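Gemska Recipe Notes

Hello, and thanks for stopping by! Gemska is a small collection of home recipes and kitchen notes, typed up from the handwritten cards that Vasiliki Zacharopoulos kept over the years she lived in Urkthorpe. I have tried to keep her wording wherever I could read it, even when she contradicts herself (she does, quite cheerfully, on the subject of dill).

What's in the folder

The recipes are in recipes.csv, one per row, with columns for title, ingredients, method, servings and remarks. Anything she crossed out and then wrote again lives in remarks, so please look there before you decide a step is missing. A second file, words.txt, explains the kitchen terms she used, and I would start with it if you didn't grow up with this sort of cooking. 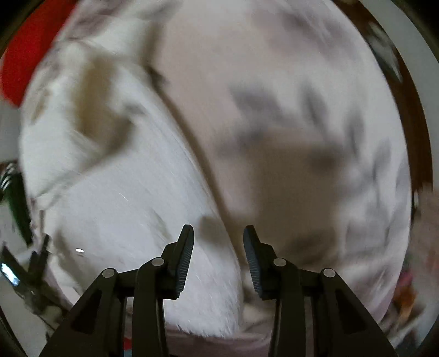
Measurements are as she wrote them. A "cup" is whatever cup was handy, and Niilo Nurmi has kindly added grams in the grams column for the breads and the 7 soups, which he cooked at home in August. The cakes still need doing — if you bake, we'd be so glad of the help.

Known problems

The rye loaf appears in 2 versions and I can't tell which one she liked better, so both are in. Oven temperatures are missing from most of the older cards. Joni Valtonen read the Finnish notes for me, and where he wasn't sure of a word it has a question mark after it.

Using it

Cook from it, copy it, pass it along to your cousins. If you print any of it, please keep Vasiliki's name with the recipes. Corrections can go to Eino Rissanen, who looks after the spreadsheet and answers mail in the evenings.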